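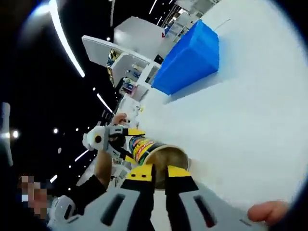 Striped snack can, end on.

22nd July. Snack bench, Dimham room

Good day on the cans! I came in meaning to finish the shelf list and spent nearly all of it on chip cans and the blue crate, and I'm not sorry.

Started with the can with the green, yellow, red and dark blue bands. What I like about a tube like this is how much there is to it for a throwaway thing. Metal rim at the closed end, stiff wall, label wrapped right round. It weighs next to nothing once the chips are gone, so it rolls off the table if you so much as breathe near it. Held low on the body it feels steady. Held near the rim it wants to swing. I wrote the same thing last October about the Heinonen tubes and forgot all about it, so here it is again in plain words: hold low.

Weighing: the kitchen scale from Stimum is back and reads true again (checked against the 800 g bag of rice, twice). One empty can with its lid on came to 37 g, lighter than I would have guessed. A full one was 238 g. That's a lovely big gap – you could sort full from empty with your eyes shut.

Then the crate. I'm very fond of this crate. Glossy blue, ribbed sides, a flared rim that gives you something to get hold of, and it sits nicely on the white tabletop without sliding about.

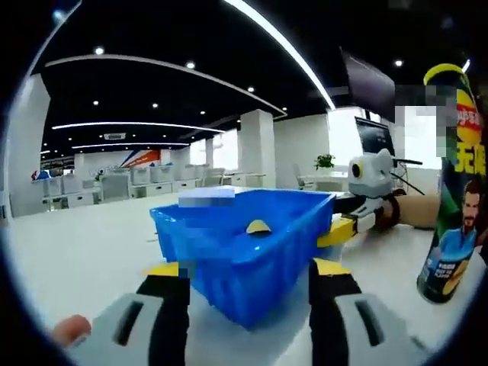

The ribs do more than I gave them credit for. I pressed on the long sides and they hardly moved, while the old Tito box bowed in straight away. It also tips forward easily, so you can see right down to the floor of it without leaning over. Small yellow things show up beautifully against the blue, even a thin curved bit no bigger than a chip. I'd like to use blue for all the small stuff from now on.

Crumbs are the one nuisance. They get down along the foot of the ribs and a cloth won't reach. A dry paintbrush does it in seconds, very satisfying.

To do:
Wash the crate, warm water only, no scourer (it will dull the shine).
Save the lids! We are 3 short and they crack if they go in the bottom drawer.
Try cans lying down in the crate, then standing, and see which packs better.
Keep the cardboard tubes on a different shelf from the chip cans.
Ask Dimham stores if there are more crates in the same blue.

Scale is on the side shelf, switched off. Paintbrush is in the mug next to it.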